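Lemons, a metal scoop and a table full of blue tape

Posted January 18, 2025

So I've finally got round to writing up the drinks table, which a few of you have been asking after since I moaned about it in the comments last time. Quick recap for anyone new: I do a hot lemon and barley thing in winter and a cold one in August, and for years I've made it wherever there was a bit of clear worktop, usually wedged between the kettle and the bread bin. It was chaos. There was lemon juice in the toaster once, and I don't recommend the smell.

This winter I decided the drinks would get a proper table of their own, with everything for making them kept on it. Covering it in brown and marking it off with blue tape was the best bit of the whole job (I do love a roll of tape). Each big rectangle has its own stuff, more or less, and the board goes in the middle where you can get at it from any side.

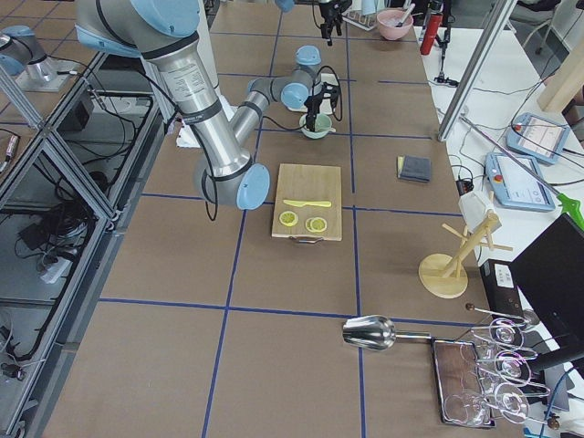 Lemon slices on the board, with the yellow knife and the pale green cup.

I'd been cutting lemons with my big kitchen knife for ever and it was far too much knife. The yellow one is light and quick to rinse, and I don't worry about leaving it lying across the board while I go off to look for honey. If a lemon is really hard I roll it under my palm first, pressing down quite firmly, and then it slices much better. You want the slices about as thick as a pound coin. Thinner and they collapse in the cup, thicker and you get a great wodge of pith that makes the whole thing bitter.

The green cup is my measuring cup now, even though it's just a cup. I know how much barley water goes in it and that's good enough for me! I did buy a proper Clikitz measuring jug in a fit of organisation and I've used it for nothing except watering the fern.

Then there's the scoop. I went back and forth on this for weeks. I had a plastic one from Gritden that cracked down the side, then a titchy little one that came free with some sugar and took all afternoon to fill a jar. In the end I went for stainless steel and went big, and I'm so pleased with it. It does ice in summer and barley in winter, and it doesn't hold on to the smell of whatever was in it before.
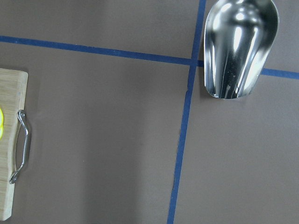
The big steel scoop, shiny enough to do your hair in.

Only grumble: it shows every single mark. I give it a going over with a dry tea towel when I remember, and when I don't remember it looks like a toddler's been at it. Still better than cracked plastic.

For anyone wanting quantities, I use 400 grams of barley for a big batch and 600 when people are coming, and I go by the bag for that and not the scoop. Rinse it, simmer it gently, strain it, and put the lemon in once it's off the heat. If you boil the slices they go sort of grey and sad. I've tried limes too, and I like a bit of both, though you need more honey with lime and my sister says it tastes of washing-up liquid. She's wrong, but I've stopped offering it to her.

The glasses were the last thing to find a home. I used to stand them upside down on a tea towel and somebody would always catch one with an elbow. A wire rack sorted that, and having the wine glasses lie on their sides feels much safer than I expected. I'd looked at a really lovely rack from Plolier but it was wider than my arm is long, so no.

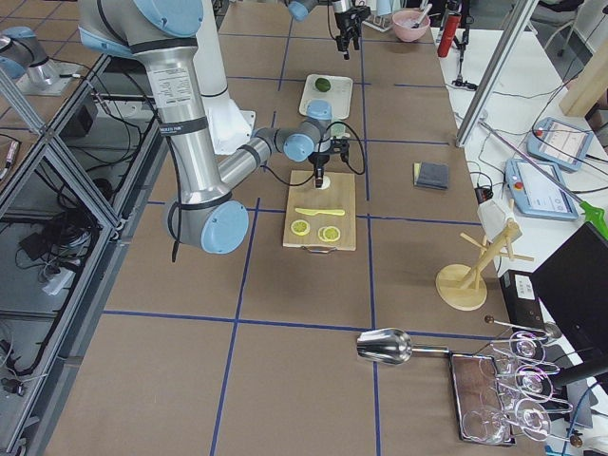
The mug tree was a late addition. I wasn't sure I was a mug tree person, if I'm truthful, as my gran's used to fall over every time you took a mug off the wrong side. The wooden one has a nice round base, and so far so good. I keep the sponge by the board as well, yellow and grey, folded over, and it gets used twenty times a day because lemon juice gets absolutely everywhere.

Things I'd still like to sort out: somewhere better for the utensils (they're in the pink bowl for now), a little dish for pips, and possibly a second tray. Kamolrat do one I've got my eye on but I'm supposed to be saving up. And I need to decide whether the scoop should live flat on the table or hang on a hook. Lying flat, it does take up a fair bit of its square.

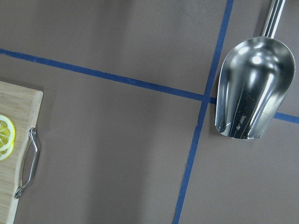 Marigold says: Hook, definitely! Mine lived flat for years and I was forever shoving it out of the way to get at the chopping board. Also, do you put the honey in before or after the lemon? My mum swears by before.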